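# Eggplant

The **eggplant** (*Solanum melongena*) is a plant of the nightshade family grown for its edible fruit. It is related to the tomato and the potato. Although botanically a berry, the fruit is prepared and eaten as a vegetable.

## Appearance

Fruit varies widely in shape, from small and round to long and slender. The skin is smooth and glossy. Deep purple is the most familiar color in American stores, but white, green, striped, and magenta-purple types are also grown, and a single fruit may be paler on one side. The stem end is covered by a green cap, the calyx, which in some varieties carries small prickles. The flesh is cream-colored and spongy and darkens soon after cutting.

## Cultivation

The plant requires a long, warm season and is damaged by frost. In the Demside district, the main harvest falls in August. A trial garden at Flemden, directed by Xiuying Feng, keeps 70 varieties, most of them elongated types.

## Kitchen use

Eggplant is roasted, fried, grilled, or stewed. The fruit is rinsed and the calyx trimmed off before cooking. Salting the slices draws out water and was once widely advised to reduce bitterness, a step that many newer varieties do not need. Whole eggplants keep for several days in a cool place.
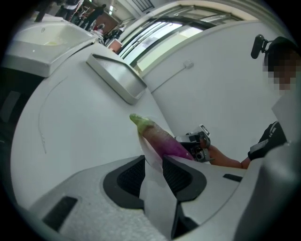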